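# Jistby Wood Floor Maintenance System

Professional cleaning and refreshing of oiled, waxed and lacquered wooden floors in schools, offices, galleries and public buildings.
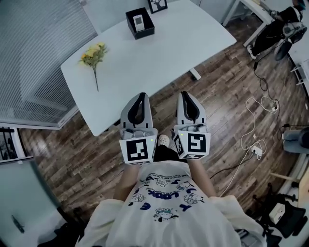 ## Product Overview

The Jistby Wood Floor Maintenance System is a set of equipment and care products intended for the regular upkeep of interior wooden floors. It consists of a walk-behind machine, a range of interchangeable pads and brushes, and three liquid care products matched to the most common floor finishes. The system is supplied by Kołodziej and is serviced through the company's own workshop.

Wooden floors in public buildings are often cleaned by methods developed for stone or vinyl. Excess water enters the joints between boards, strong detergents dull the finish, and coarse pads leave circular marks that become visible in low winter light. The Jistby system applies a small, measured amount of solution and recovers it in the same pass. A floor in good condition may usually be walked on within 16 minutes of cleaning.

The machine does not sand. Floors with deep scratches, gray or blackened boards, or finish that has worn through to bare wood should be restored by a qualified contractor before a maintenance program is started.

## Suitable Floors

The system may be used on:

- solid hardwood and softwood boards with a sound finish
- engineered boards with a wear layer
- parquet, including herringbone and block patterns
- sealed cork, with the white pad only

It should not be used on unfinished wood, on boards that move underfoot, or on any floor laid less than one month before. Historic floors require separate advice, and customers responsible for listed or protected interiors are asked to contact the technical department before placing an order.

## The Machine

The Jistby machine has two counter-rotating cylindrical brushes. This arrangement keeps the machine level and allows the bristles to reach into the beveled edges of boards, where fine grit collects. The handle adjusts to three heights and folds flat for storage.

Solution is released through a valve controlled from the handle. The flow stops when the handle is returned to the upright position, and the brushes stop with it. The clean and recovery tanks lift out separately and can be emptied at an ordinary utility sink.

| Feature | Specification |
|---|---|
| Working width | 16 inches |
| Recommended area per session | up to 4,000 square feet |
| Brush type | twin cylindrical, counter-rotating |
| Power | corded, grounded outlet required |
| Handle | folding, three positions |
| Tanks | removable, separate clean and recovery |
| Wheels | non-marking, soft tread |

A parking stand is included. The machine should always be left on the stand when not in use, as brushes resting on the floor will flatten and may mark a freshly oiled surface.

## Pads and Brushes

**White pad.** For routine cleaning of lacquered floors and for polishing after the application of maintenance oil.

**Beige pad.** For working oil into the surface. Oil-soaked pads present a fire risk. They must be laid flat outdoors to dry, or placed in water in a sealed metal container, and disposed of according to local rules.

**Soft brush.** Supplied as standard. Suitable for weekly cleaning of all finishes listed above.

**Medium brush.** For entrance areas and corridors where soil has built up. This brush should be tested in an inconspicuous place before general use.

Pads and brushes from other manufacturers may fit the drive plate but have not been tested, and their use may affect the warranty.

## Care Products

### Gunda Wood Soap

A mild soap for oiled and waxed floors. It cleans the surface and leaves a thin protective film that can be renewed at each wash. Dilute according to the label. Stronger mixtures do not clean better and will leave a sticky residue that attracts dust.

### Gunda Lacquer Cleaner

A neutral cleaner for lacquered floors. It contains no wax and no silicone, so a floor treated with it can later be recoated without special preparation.

### Gunda Maintenance Oil

For refreshing oiled floors once or twice a year. Apply sparingly, allow the oil to penetrate, and remove all excess before polishing. The room should be well ventilated and should remain closed to foot traffic overnight.

## Planning a Maintenance Program

The required frequency depends on traffic, the distance from the street entrance, and the quality of the entrance matting. The intervals below are a starting point for buildings in normal daily use.

| Area | Soft brush cleaning | Refreshing with oil (oiled floors) |
|---|---|---|
| Entrance halls | twice weekly | every six months |
| Corridors | weekly | every six months |
| Classrooms and studios | weekly | yearly |
| Offices | every two weeks | yearly |
| Meeting rooms | every two weeks | as needed |

Dry soil should be removed with a vacuum cleaner or dust mop before any wet cleaning begins. Grit left on the surface will be carried by the brushes and will scratch the finish. Schools commonly schedule the yearly oil treatment for July, when rooms can be closed for a full day.

Relative humidity should be kept as steady as the building allows. Seasonal gaps between boards are normal and should not be filled as part of routine maintenance.

## Customer Reference: Sketateo

Sketateo, a center for design and craft education, has used the Jistby system for three years across 1,700 square feet of oiled oak. The floor is divided between two teaching studios and a long gallery, and chairs and worktables are moved across it daily.

"We had been washing the floor with far too much water, and the boards near the windows were beginning to cup," says facilities manager Marcelle Leblanc. "The first season was mostly a matter of changing habits. We also fitted felt under every chair leg, and I would advise anyone else to do the same before buying a machine of any kind."

Sketateo now cleans both studios weekly with the soft brush and treats the gallery with maintenance oil each summer. The medium brush is reserved for the passage leading in from the courtyard.

## What Is Supplied

- Jistby machine with parking stand
- two soft brushes, fitted
- one set of white pads
- measuring cup for care products
- printed operating manual and wall chart

Care products, beige pads and the medium brush are ordered separately. A carrying frame for use on stairs between floors is available on request – please state the handle height normally used.

## Training and Service

An introductory session is offered with every new machine. Sessions are led by Hervé Rolland or Ekaette Sani at the customer's premises and cover dilution, brush selection, edge work and safe handling of oiled pads. Staff are asked to wear soft-soled shoes.

The machine should be inspected after every 200 hours of operation. Inspection includes the drive belt, seals, cord and recovery lip. Customers may send the machine to the workshop or arrange a visit. A loan machine can be reserved for the period of repair, subject to availability.

The warranty covers defects in materials and manufacture for two years. It does not cover brushes, pads, belts, or damage resulting from the use of bleach, solvents or hot water in the tanks.

## Ordering and Inquiries

Orders are accepted from institutions, contractors and private customers. Sample bottles of each Gunda product are available for testing on site and should be tried on the actual floor before a full order is placed.

Technical questions: Maxence Lemaire, Technical Department
Orders and spare parts: Jérémie Lebrun, Customer Office

Please include the type of wood, the finish if known, the floor area and the year of the last treatment. The customer office is open until 4:30 p.m.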